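The Offset

By February the planner at Vedico had been rewritten twice, and Shirley Kettle had written it both times.
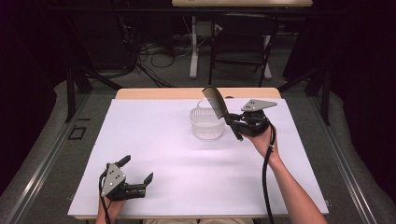 She kept the failures in a plain text file, one line each. Line 53 said: comb, rim, left side, stopped short. Line 54 said the same thing. She had stopped adding new words after that and only put a mark next to the old ones.

The job was simple to say. Pick up a comb, move it over a basket, let go. The demonstrations were good. She had 300 of them, recorded by hand, and when she played the tracks back on her screen the lines all came up over the rim and down in a clean bundle. The policy learned the bundle. Then it ran on the arm and stopped a little early, every time, as if there were a wall there.

"It's the perception," said Akeo, who wrote the controller.

"It's the controller," said Kuusisto, who wrote the perception.

Shirley went and got a sandwich. When she came back they were both at her desk looking at the plot of the gripper's height over time.

"Clear plastic," Kuusisto said. "The depth is bad on it. I told you that in the fall."

"You did. I masked it out."

"Masked it out of what?"

"The training set."

"And at run time?"

She opened the config. It was a long file, and parts of it were older than her job. The mask was there, switched on. She scrolled down anyway. Under the mask was a block named collision, and under that was a padding value, and next to the padding value was a comment that said temporary, ask F.

"Who's F?" Akeo said.

Neither of the others knew. The only F any of them could think of was Furnosmont, the town where the company had its first office, before it moved. Shirley had never been there. She had heard it had a bakery.

The padding was set to 4. It should have been in centimeters, and in the old code it was. In the new code, the code she had written, the same number went into a function that took inches. So the planner drew a thick shell around everything it knew about, including the basket's rim, and refused to bring the comb inside it. The policy asked for one thing and the planner allowed another, and the arm did what the planner said.

"So it's the planner," Akeo said.

"Yes," said Shirley.

He went back to his desk. Kuusisto stayed and ate the other half of her sandwich while she wrote the conversion and a test for it. The test took longer. She ran it against the old version first to see it fail, then against the new one, and then she replayed all the logged runs in simulation – it took most of the afternoon – and watched the tracks come up over the rim and go down.

At seven she loaded it on the arm. The lab was quiet except for the fan in the control box. She set the comb on the table, stepped back behind the line and pressed the key.

The arm picked up the comb, carried it across and let it drop in the basket.

She ran it again with the comb turned the other way. Then she opened the text file and started a new line, because this time it had missed the handle by less than she liked.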